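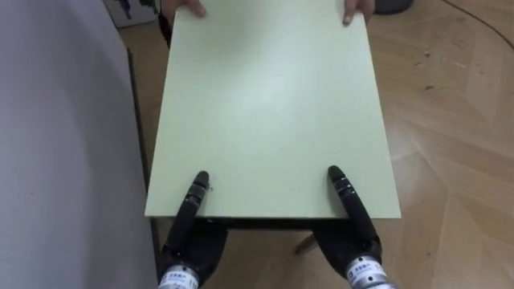

**Progress report, second period: the Walgate open day and the shared-carry work**

As promised in our last report, this one is mostly taken up with the open day, which we held at the Walgate building in October and which brought more people through the door than we had dared to hope. We are very grateful to the Poduval Fund for the 3000 that paid for it, and we would like to tell you how it went in a bit more detail than the form allows (the form itself is attached, all boxes filled in).

You may remember that our application spoke of "two-person household tasks with one person." Moving a table is the one everyone understands straight away, so that is what we built the demonstration on. A visitor takes one end of the light green table, the robot takes the other with both grippers, fingers on top and palms underneath, and the two of them carry it together across the herringbone floor. It is a small thing to watch and people stood and watched it for ages! Several came back after lunch with a friend to have another turn.

**What we showed**

We ran the carry in the morning and again from two o'clock, with a longer break than planned in between while we reloaded the software from Stokell. The morning version had the robot following the visitor's pull and nothing more. In the afternoon we switched on the newer mode, where it also slows down when the person slows down, and that was the one visitors liked best. One lady told us it felt like moving furniture with her brother-in-law, only more polite.

We did have some trouble with turning. Going straight was comfortable from the first run, but when a visitor swung their end around quickly the robot was late to follow, and we had to ask people to take corners gently. Two or three of the taller visitors also lifted their end higher than we had allowed for in practice, and the robot stopped and waited, as it should, though it left them standing there holding a table for longer than was kind. We have put both of these at the top of the list for the next period.

**Money**

Of the 3000 we have spent 2000, mostly on transport, insurance for the day and the printed guides. A further 600 is set aside for a second, smaller visit to the Genatgate day center, whose manager came to the open day and invited us before she had even taken her coat off. We would like your permission to carry the remainder over to the spring and use it for replacement finger pads. An invoice from Stokell, number 1278, is still being queried and does not come out of your grant.

**Next steps**

- Rework the turning behavior and test it with people who have not met the robot before
- Raise the lifting limit and shorten the wait after a stop
- Agree on a date with Genatgate and visit beforehand to measure the doorways
- Send you the visitor comment cards, once typed up

If anyone from the Fund would like to come along to Genatgate and take an end of the table, please do let us know. We would be delighted to have you, and there will be cake again.

With warm thanks from all of us on the Walgate project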